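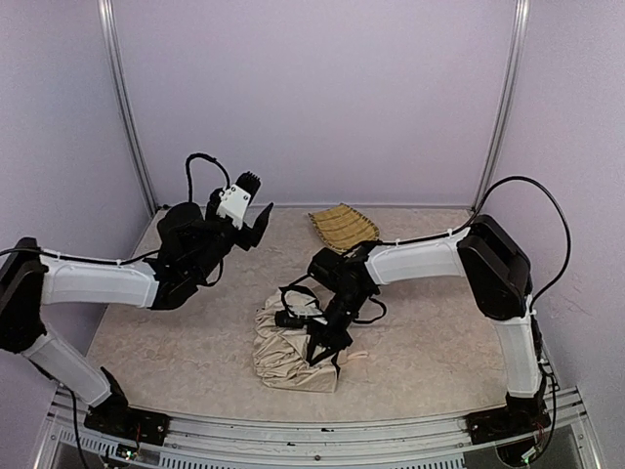 Are paid "priority entry" upgrades for club nights worth anything? I'm looking at the Pallard all-nighter in January and the ticket site, Mergate, wants $13 on top of a $50 ticket for a separate line. The room holds 400. My gut says both lines end up at the same two doors, left and right, like the pair of arms in the photo, each the mirror of the other and both reaching for the middle. The page also says "limited capacity, will sell out," but it said that for the last three parties and I bought at the door for two of them. Has anyone paid for this and gotten in sooner?
sidechain_sal

Paid it once, for a drum and bass night at Fajardo. The priority line had its own rope and its own sign, and it stopped at the same guy with the same scanner. He took one from each side until the guest list showed up, then he took the guest list. I was inside after 68 minutes. My roommate in the regular line beat me by a few people.

As for "will sell out" – every room has a limited capacity. It's a room. Check the resale page on the afternoon of the show. If people are dumping tickets below face value, you have your answer.
Mergate won't refund the upgrade either, I asked. They said the line "was provided."
lowend_theory_dropout

depends on the venue. Clelta has a real second door and it moves. never been to Pallard so can't say
wax_and_wane

Look at the set times before you spend anything. If the headliner is on at 3 a.m., you're paying to watch the warm-up DJ in a half-full room, and you could get that by turning up early with a normal ticket. I'd want the venue to tell me in writing which door the upgrade uses. I emailed Pallard about this last year and got back a link to buy the upgrade.
tapedeck50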